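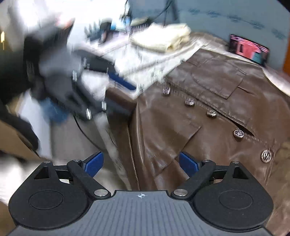

The levelling line from Plokberg to Erine was first run in 1901 by a surveyor named Witkowska, who cut the marks herself and left a field book in a hand so small that the county archive lends out a magnifying glass with it. The line is 933 metres long. It starts at a mark on the plinth of the old corn exchange and ends at a bronze bolt in the sill of the Erine lock house.

Habibur Ranasinghe had been sent to run it again. The Mesico contract allowed a misclosure of five millimetres there and back. He ran it on the first morning and missed by eleven.

A misclosure has a limited number of causes. The instrument may be out of adjustment. The staff may be worn at the foot, or held off the vertical. A reading may be booked wrongly. The ground under a turning point may move between the backsight and the foresight, and last there is heat shimmer, which he ruled out, as the sky had been overcast since breakfast. He did a two-peg test in the car park of the corn exchange. The instrument was good.

He ran the line a second time, with Sewwandi Siriwardena on the staff. She was careful with the staff and had opinions about the turning points, most of which he accepted. They missed by eleven again, with the same sign.

"Then it isn't an error," she said.

"It's a misclosure. It's an error until we can say where it went."

"You've got the same answer twice."

He pointed out that a blunder could be repeated. She said she had not repeated anything, and went to put the staff in the van. 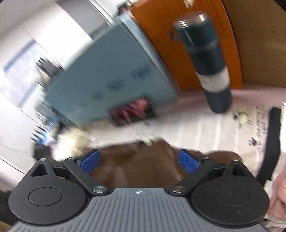 Indoors at Plokberg.

They had taken rooms above a closed hardware shop, on the grounds of price. In the evening he reduced the readings again by rise and fall, then by height of collimation, and got the same figures. The first backsight, on the corn exchange, was 1603 millimetres. He checked it against the photograph Siriwardena had taken of the booking sheet. He checked the sheet against his memory, although he knew this proved nothing.

She was reading the copy of Witkowska's book at the other side of the table.

"She missed too," she said.

"By how much?"

"It's in feet. Wait." She wrote on the back of an envelope. "Eleven. Near enough eleven. And she ran it four times."

He held out his hand for the book. The four closures were set down one under another on the last page but one, with no comment. On the page after it Witkowska had entered a fifth run, which closed to nothing. It was in the same ink as the others. The turning points were the same and so were all the readings but one: the foresight at the lock bridge, which had been changed by precisely the amount required.

"She fudged it," said Siriwardena.

"She distributed it."

"You distribute an error over the whole line. She put it all in one place."

He agreed that this was irregular. He read the page again for some note or initial, and found a date of submission underlined twice.
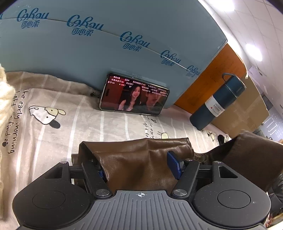 The lock bridge was the only turning point on the line that did not stand on natural ground. He lay awake considering this. A bridge deck carries its load to the abutments, and the abutments at Erine stood in made ground behind the canal wall. Each day the lock was filled in the morning and drained before noon, and the wall would lean and recover. An outward run at nine and a return at noon would use two different bridges. He got up at half past four and looked for the timetable in the pockets of the brown leather, which he had left crumpled on the patterned sheet of the bed, and found it folded round a pencil. The lock-keeper's hours were printed on the back. Filling began at eight on every day but Saturday.

It was Friday. He knocked on Siriwardena's door at six and explained the matter through it. She asked if it could wait until she had her boots on.

They spent the day on other work for Mesico, a drainage grid of no interest. On Saturday they started from the corn exchange at nine. The lock stood empty and the keeper was painting a gate. They went out along the towpath, turned on the bridge, read the bolt, and came back the same way with the instrument legs set in their own old holes wherever these could be found. He did not add up the columns as he went, though he usually did.

At the plinth he read the staff and closed the book on the pencil.

"Well?" said Siriwardena.

"Two millimetres."

She leaned the staff against the wall. "Will you put her in the report?"

He had thought about it along most of the towpath. The contract asked for heights, a closure and a list of equipment. There was a box for remarks, two lines deep. In the van he wrote that the deck of the lock bridge was subject to movement with the water level and should not be used as a turning point while the lock was in operation. Then he added, in smaller writing, that the movement had first been observed by Witkowska, four times, and gave the page number.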